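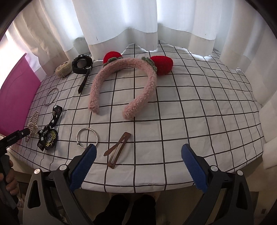

Slide 1. Small things, soft things, shiny things

Good morning, Batholm! Leave the table up while people find their seats. Let them look at it for a bit before I say hello.

I'm Valentina Toledo, I work on hand tools at Curenley, and I get 20 minutes to talk about fingertips. I am very happy about this. Most talks I go to are about arms and controllers, and the part that touches the object gets one line near the end, so today it gets the whole slot.

Point at the blue pads. Ribbed, serrated along the edge, one on each jaw. Ask the room: which thing on that cloth would you try first? Wait for at least two answers. Someone will say the bangle, and someone else will groan, and then we're off.

Slide 2. What we wanted to know

We had two kinds of pad on the bench: the ribbed ones from Ranance and a smooth, softer set from Bai. Same size of jaw, same squeeze at the handle, same people holding it. Which set would you rather have on if you didn't know what was coming next?

Say clearly that this is a hand-held comparison. A person closes the jaws. No motor and no planner. I like doing it this way first, because your wrist tells you things a log file won't (you can feel a bracelet start to roll before it goes).

Three of us took turns, and we swapped pads at the end of every round so that no one got comfortable.

Slide 3. Why hair clips

Mention the box of blocks. Every lab has a box of blocks. Blocks are lovely and they taught me very little about pads.

Accessories are nasty in all the right ways. Go back to the first slide if the clicker behaves, and pick out:

- the brown snap clip, open in its V, with the cloth showing through the slot
- the claw clip with the little pearl-like beads
- the silver bangle, thin and flat on the cloth
- the headband, pink and curly all over, with the red fuzzy ornaments on top

Rigid, bumpy, slippery and squashy, all within one reach! And people really do leave this sort of stuff on tables and want it tidied.

Slide 4. Results, the short version

760 attempts in total, both pad sets. An attempt counts as a success if the object leaves the cloth, stays up, and gets put down where the person meant to put it. Dropping it on the right spot by luck doesn't count. We argued over that last rule for most of a Monday and I still think we were right.

442 successes overall. Let that sit for a second. With a human hand on the handle! I expected far more, and I was delighted to be wrong, because it means there's real work to do down at the tip.

Don't give the split by pad yet. Make them wait.

Slide 5. Where the ribs win

Anything with texture of its own. Plush, knitted pieces, fabric straps. The ribs bite into the pile and the thing simply comes along. I picked up the headband by one arm, by the middle, by an ornament, and it hardly mattered which.

Beads too, which surprised me. I thought ribs against beads would skip. What we felt was the beads settling into the gaps – once they're in, they stay in. If you come at them from the wrong angle they chatter across the ribs and you have to start over, so there's a knack to it.

Demo here if the table is set up. Use the claw clip. Hold the microphone near the jaws so people can hear the chatter.

Slide 6. Where the smooth pads win

Flat metal. The bangle especially. A thin ring lying flat gives you nothing to get under, and a serrated edge tends to ride up over it. The softer Bai pad drags the near side along the cloth until the ring tips a little, and then you've got it. We called this "the scrape" and ended up using it on everything flat.

The watch went either way. By the strap, ribs. By the case, smooth. I'd love to hear from anyone who has a pad that does both.

Slide 7. The cloth is in the experiment too

Everyone skips this slide when they borrow my deck, so I'm going slowly.

We work over a white cloth with a black grid. The grid is great for judging placement by eye, and it shows you what the wide lens is doing: straight lines near the middle of the table, properly bent by the time they get to the sides. If your controller is going to trust that view, go and look at your own lines first.

Wrinkles matter as well. A fold next to a thin object helps the scrape and hurts the pinch. We now smooth the cloth between rounds. In the early rounds we didn't, and those are still in the 760, so be a little suspicious of us.

Slide 8. What the camera position does

Ours looks out over the jaws, so both pads are in view when they're open. I adore this. You see the gap, and you see what's about to go in it. The cost is the last finger's width: once the jaws come together over something small, they hide it. The snap clip just about disappears.

We tried tilting the camera further down in July. Better view of the tips, worse view of everything you might want to pick up next. We put it back.

Slide 9. The split, and what's next

Put the chart up. Ribbed ahead overall, smooth ahead on bare metal, and the gap between users bigger than the gap between pads! Pause for that one. Expect a question on training effects and admit we only have half an answer.

Next round: one ribbed pad and one smooth pad on the same tool, opposite each other. We have the parts and I can't wait.

Both pad sets are at the side table through lunch. Ask people to bring something awkward out of their pockets and try it.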